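Looking After a Pair of Hand-Held Grippers

By Nesma Ait Ali
10 Sep 2020

We keep two Romon hand-held grippers at the bench and they get used most days. They are simple tools, and most of the trouble I have had came from small things I let slide. These are the tips I wish I had written down when we started. They cover the fingers, the inserts, the cables and the table. If your grippers are a different make, check the screw sizes first and the rest should carry over.

Fingers

Wipe the fingers with a barely damp cotton cloth at the end of the day. Do not use acetone on printed parts. It softens the surface and leaves it tacky, and then it picks up lint for weeks. Dish soap in warm water takes off hand grease fine.

Scuffs and light flecks on the faces are normal wear. A chip at a corner is worth a closer look. Run a fingernail over it. If the nail catches, take the high spot down with 400 grit paper wrapped around a popsicle stick, two or three light strokes, always in the same direction. Keep the paper off the inner face or you will change how it meets the other finger.

Replace a finger when you see a crack starting from a screw hole. Glue does not hold there. I tried it in August with two kinds and both let go within the week.

To check that the fingers still match, open the jaw all the way and hold the tool in front of something plain and light. The tips should end at the same height. If one sits lower, look at the mounting screws before you blame the linkage.
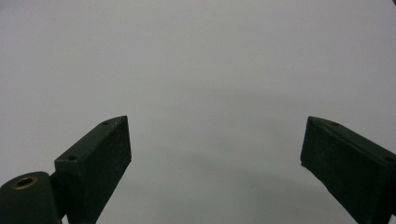
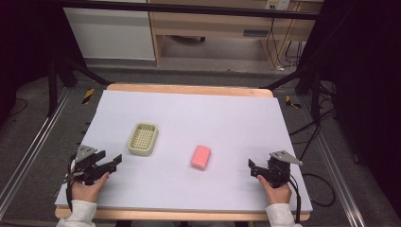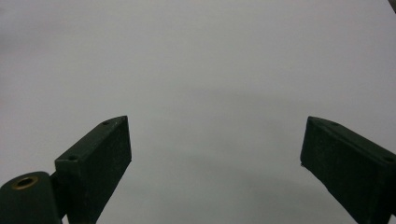
Screws and inserts

The brass inserts are pressed into the plastic with heat, and they can turn if you force a screw. Start every screw by hand. Turn it backward until you feel the thread drop, then forward. Once it is seated, give it a quarter turn with the short end of the hex key between your fingers. That is plenty.

If an insert spins, stop and back the screw out gently while pressing on it from the side. Clean the insert, set it straight, and touch it with a soldering iron until the plastic just gives. Let it sit ten minutes before you put a screw in. A new insert costs a few cents, so if the old one looks chewed up, toss it.

Thread locker and printed plastic do not get along. The liquid kind can craze the part. I use a dab of clear nail polish on the screw head where it meets the plate, and it comes off with a pick.

Pivots

Dry lubricant only. Oil runs out of the joint and onto the fingers, and everything you pick up after that slides. We buy the Boltamer dry stick, part 1073, and one has lasted through both tools with plenty left. Rub it on the pin, work the jaw open and shut a couple dozen times, and wipe off what squeezes out.

A joint that squeaks is usually dusty. Blow it out before you add anything.

Cables

Most of our dead grippers were cable problems. The cable should leave the tool in a loose loop with enough slack for your wrist to turn both ways. If it goes tight when you reach across the table, it will fail at the plug sooner or later. Put a hook-and-loop strap one hand's width from the plug and let the strap take the pull.

Pick the cables up off the floor when you stop for the day. Coil them in big loops and do not wrap them around the handle. I label both ends with the same number using masking tape and a marker.

Keep one spare cable in the drawer. Ours is the Fosport 152. The cheaper one fits but the plug works loose.

The table

Foam board makes a good work surface. It is light, it gives a little when a finger bumps it, and you can throw it out when it gets dented. Buy it white and matte. Glossy board throws back glare. Tape it down underneath at the corners with double-sided tape so it does not creep toward you.

For a warm-up I like soft things with some size to them, such as a kitchen sponge or a little basket. You can feel through the handles if one jaw is closing late. A hard object hides that.

Log

We keep a spiral notebook by the table. Each line has the date, the tool, what was done and the cycle count off the screen. Left tool was at 3957 at the last cleaning, right tool at 1434, so the right one had its new fingers on for less than half the time. Write the count down before you unplug, or it goes back to zero on our model.

Replacement fingers come from Zaki in sealed bags of two. Change both at once even if only one is bad, and keep the better old one in the bag for emergencies.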